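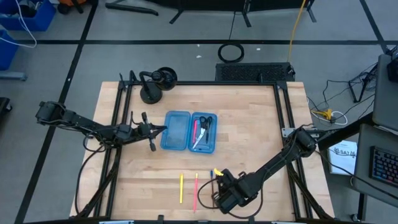 Bamadora Birders Forum > Drisbridge and the estuary > Kit and fieldcraft

Thread: Do I need a scope for Drisbridge or am I just being greedy?

gorsebank
Hi all, long time reader, hardly ever post. I've been going to Drisbridge pits since last December and I've got to the point where I can see there are birds at the far end of the main water, I just can't tell what any of them are. I have a pair of 8x42s which I love. They're great in the wood and along the hedge by the railway, but out on the open water everything turns into a brown blob or a white blob.

I tried a friend's scope in the winter and was completely spoiled by it. There was a raft of ducks I'd have put down as tufties and left at that, and through the scope there was a female scaup in with them, white face and all! I'd been walking past it for a fortnight.

So I went to look at scopes and had a bit of a shock. The one I liked best is the Nandineo angled one and by the time you add an eyepiece it's £764, and that's before a tripod. I could do it but it would be my treat for the year and I'd have to be sensible about everything else. Is it worth it for somewhere like Drisbridge, or would I be better with 10x binoculars and learning to be patient?

I walk from the station, if that makes a difference. No car.

Teal_and_Error
Get the scope. You've already answered your own question with the scaup.

I did the 10x thing first and regretted it. You gain a tiny bit of reach and you lose a lot of steadiness, and I ended up selling them and buying a scope a year later anyway. Keep the 8x for the wood.

marshmebrat
I'm going to be the grump here and say don't, or not yet anyway. I've birded Drisbridge for donkey's years and I only carry my scope in winter. From April to the end of August nearly everything I enjoy there is within binocular range. Reed warblers, the terns over the near island, hobbies if you're lucky in the evening. I see a lot of people trudge round with a great big tripod on one shoulder, set it up, look at a coot, and pack it away again, and meanwhile there's a garden warbler singing its heart out behind them.

Also you're walking from the station. That's a long way with a scope and tripod, and you'll feel every step of it on the way back.

Mebrat Kumsa

Teal_and_Error
Well, I have looked at a lot of coots through mine, guilty as charged. But I can't agree about summer. What about the wader passage? It starts at the end of June really, and if the water's low there's mud along the far bank that you can't do anything with unless you've got magnification. I had wood sand there last August and it was a dot in bins. A nice dot, but a dot.

marshmebrat
If the water's low. How often has it been low in the last few years? They keep it topped up now for the sailing.

Teal_and_Error
It was low last August!

nahom_s
Can I suggest something in between. I use a little 50mm travel scope on a monopod and it suits Drisbridge very well. It goes in a normal rucksack, so you'd manage the walk. You can't crank it up to silly zooms, the picture goes dim and mushy past 30x, but I hardly ever want more than that. In the middle of a warm day the heat haze gets you long before the glass does.

The monopod takes some getting used to. I lean mine against the fence rail or wedge it into the corner of the hide window, and if it's windy I sit down and brace it on my boot. You do look a bit daft. I've had scaup, black-necked grebe, a distant great northern and more Med gulls than I know what to do with through it.

Nahom Seyoum

gorsebank
Thank you, this is all really helpful, even the arguing! Nahom, I hadn't even considered the small ones, I think I assumed they were toys. Do you wear glasses? I do, and with the big Nandineo I could see the whole view with them on, but with a cheaper one in the shop I was looking down a drinking straw.

nahom_s
I do, yes, and that's the thing to check. Twist the eyecup right down and see whether you get the edge of the circle. If you don't, walk away however nice the price is. I nearly bought one that was lovely with my glasses off and hopeless with them on, and taking them on and off in the drizzle would have finished me.

pitside_pam
Hello, just butting in about the walk. You don't have to do it on foot all the way! The 19 goes from outside the station to the end of Shiferaw Lane, and from there it's the footpath past the stables and you come out by the north hide. It's every 30 minutes in the day. The last one back is a bit early for evening visits so do look at the timetable on the stop, I've been caught out and had to ring my daughter.

If you come in that way you also start at the deep end, where the diving ducks are, and you have the light behind you until lunchtime. Everyone coming from the car park does it the wrong way round and squints all morning.

marshmebrat
Pam's right about the light. I'd go further and say that half of what people blame on their optics is light. Go to the north hide before nine with ordinary 8x42s and you'll put names to birds that you couldn't get from the south bank with anything. Learn the shapes as well. A goldeneye is a goldeneye a very long way off once you've got the head shape and the way it keeps vanishing on you.

Teal_and_Error
Fair enough on the light. I still want to know how you'd pick a female scaup out of a tuftie flock at that range by shape alone, mind you.

marshmebrat
Bigger, rounder head, no tuft, sits differently. And I wait for them to drift in, which they do when the boats go out. I'm not saying I've never missed one.

Teal_and_Error
Ha, that'll do for me.

gorsebank
I didn't know about the bus at all, I feel very silly, I've been doing that walk in all weathers. Pam, is the path past the stables muddy?

pitside_pam
Oh yes, wellies until at least April. The first gate sticks as well, you have to lift it.

nahom_s
One more thing and then I'll leave you in peace. If you're thinking of spending proper money, try before you buy, and do it outdoors and at the pits if at all possible. Shops are bright and everything looks marvellous in them. You're welcome to have a go with mine, I'm usually in the north hide early on and I'll be the one with a monopod and a large flask. Bring your own bins as well and look at the same bird with both, then you'll know what you're paying for.

Second-hand is worth a thought too. Have a look at these before you hand over any money:

1. Hold it up to a window and look through from the big end. A bit of dust is nothing, but I'd leave anything cloudy or with feathery marks on the inside.

2. Turn the focus wheel all the way, both directions. Gritty is bad. Stiff on a cold morning is fairly normal. 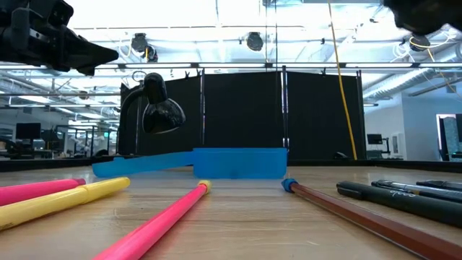

3. Ask which eyepiece comes with it, and whether it's the right one for that body. I bought a bargain once that turned out to have no eyepiece at all, so it was a very handsome tube.

4. Check the foot where it goes on the tripod. If that wobbles, the view wobbles, and you'll be cross every time you use it.

Teal_and_Error
Good list. I'd add a cheap stay-on case, mine has been rained on, sat on and knocked off a bench and the scope is fine. And if you do go full size, don't skimp on the tripod. A good scope on a flimsy tripod is a miserable thing in any sort of wind, and it's always windy on that south bank.

marshmebrat
Which brings us back to weight. I'll say no more.

pitside_pam
You will though, Mebrat!

gorsebank
Right, update for anyone who's interested. I got the 19 this morning, lifted the gate, went in up to my ankle just past it, and found Nahom and the flask exactly as described. We looked at the same great crested grebe through everything we had between us and I was really taken with the little scope. I could see the whole circle with my glasses on – that settled it for me. Then a kingfisher landed on the post right outside and of course I watched that with my old 8x42s, so a point to Mebrat as well.

I'm going to look for a second-hand 50mm and see how I get on through to the autumn. If I'm still grumbling about blobs by December I'll think again about the big Nandineo. And if anybody on here has a monopod in the back of a cupboard, please send me a message.

Teal_and_Error
Sensible. Don't sell the 8x42s.

marshmebrat
On that we agree. Terns are back on the near island, by the way, 5 of them at teatime and very noisy.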